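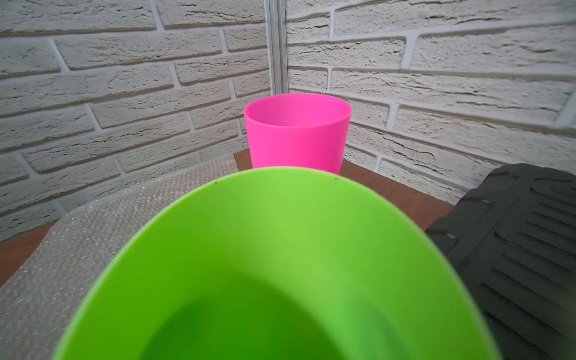 December 2025, perception notes, cup stacking

OK so the rim fitter. I spent most of the morning convinced the Temton calibration had drifted again, reran the whole thing, and got the same numbers back to the third decimal. Fine! Calibration is off the hook.

The real trouble is in the close-range branch. Once the green cup gets that near the wrist camera the bottom of the rim leaves the image, and the ellipse fit only has the top arch to work with. It happily closes the curve wherever it likes, so the center jumps all over the place. The pink one behind it fits great every time (whole rim in view, nice sharp edge).

Changes on my branch:

- fit uses the arch only, with the cup radius fixed from the last far view
- edge points near the image border get dropped
- bubble wrap masked out before edge detection, those little highlights were eating half the RANSAC budget

Replayed the Letora logs, 3,236 frames. The old fitter threw out 706 of them as bad fits, the new one throws out 3. I don't trust that yet, it's probably just too forgiving now, so I want to eyeball a bunch before merging.

Also bumped the edge point cap to 700, and the planner still gets its pose on time.

TODO: same replay with the brick background masked. Mortar lines are suspiciously good at looking like rim.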